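Girwood cycle repair stand, after one winter
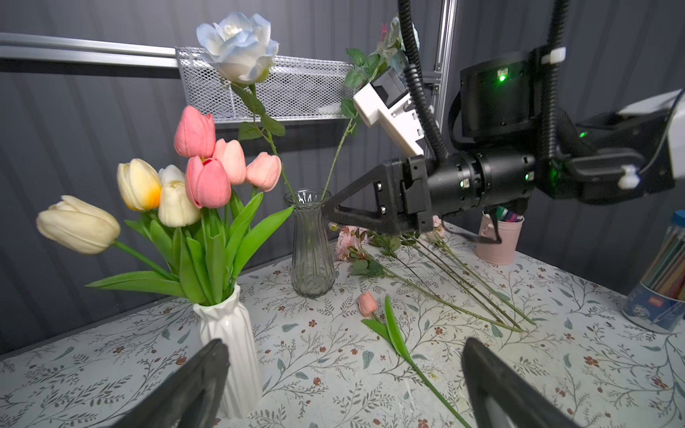 DORNVILLE, February

I put off buying a proper repair stand for years. Bikes got turned upside down on the patio, which scratched the brake hoods and meant the gears could never be set properly. The Girwood cost me £133 from the shop in Clostby and I have had it since the clocks went back.

It arrives in one box with the clamp head separate from the legs. Putting it together took three bolts and a spanner that comes with it. The instructions are a single sheet with very small drawings. I got the clamp head on back to front the first time and had to start again.

The legs fold out as a tripod. On the garage floor it stands firm with my touring bike in it, mudguards and rack included. On grass it leans, and I would not leave a bike in it there while I went in to find a tool. Girwood says it will take 30 kg. My heaviest bike is well short of that, so I can't comment on the limit.

The clamp is the good part. The jaws are rubber and wide enough for a fat alloy seatpost, and the quick release holds without needing much force. I have a Kombo hub gear bike as well as the tourer, and getting its back wheel out used to be a two-person job. With the bike at chest height I can reach the cable and the axle nuts without kneeling. Changing the inner tube is still slow, but that is the hub and not the stand.

Less good is the height adjustment. The collar slips a little if you lean on a stiff pedal, roughly an inch over half an hour of work. Tightening it harder helped for a while. I now wrap a strip of old tube round the post under the collar and it stays put.

The tool tray is thin plastic and clips to the upright. Mine came off twice in the first month and sent chain links across the garage. I have stopped using it and keep my tools on a shelf.

Folded up, it goes behind the door and takes up less room than a track pump and a pair of wheels. It is heavier than it looks, so I would not want to carry it far - fine for the boot of a car, no use for taking on the train to a ride.

I looked at a cheaper one with a plastic clamp. A clubmate has it and the jaws have already cracked. For anyone who does their own cables and chains a few times a year, I think the Girwood is worth the extra. If you only mend punctures, save your money.

Four out of five. It loses one for the collar and the tray.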